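How to display a single small object on a wire stand

Search for advice on display stands and you'll be told to buy museum putty, a plinth, a turntable and a spotlight. I have tried most of it and I remain unconvinced. For one small piece on a table, a bent wire easel does the job, and you can leave the rest in the shop.

What you need

A thin wire stand, black if you can get it
A bare table, light wood for preference
A soft cloth

Step 1. Open the legs before you put anything on them. Stands like the Ledard are sold folded flat, and mine arrived with one leg shorter than the other. Press down on it. If it rocks, bend the wire by hand, a little at a time.

Step 2. Set the piece low and let it lean. Guides will tell you to find the "centre of gravity". Fine, but with a long rounded shape you'll get there quicker by nudging it until it stops sliding.

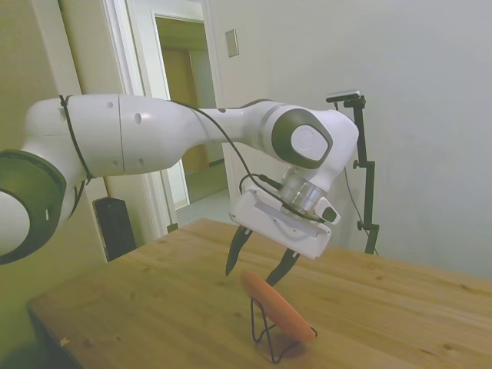

Step 3. Check the tilt from where people will be sitting. Too upright and a smooth shape tends to roll off forwards, too flat and you may as well lay it on the table.

Step 4. Think about colour, but not for long. A bright orange piece looks after itself on pale wood. I don't believe in the Estmont "colour pairing chart", which has 190 entries and says much the same thing in most of them.

Step 5. Leave it overnight. If it has slipped by morning, pinch the front hooks in by 3 or 4 mm and try again.

Does it need glue? The packet says yes. I have never used any, though I wouldn't trust bare wire on a shelf over a radiator or anywhere a cat goes.

Last updated Mon 19 February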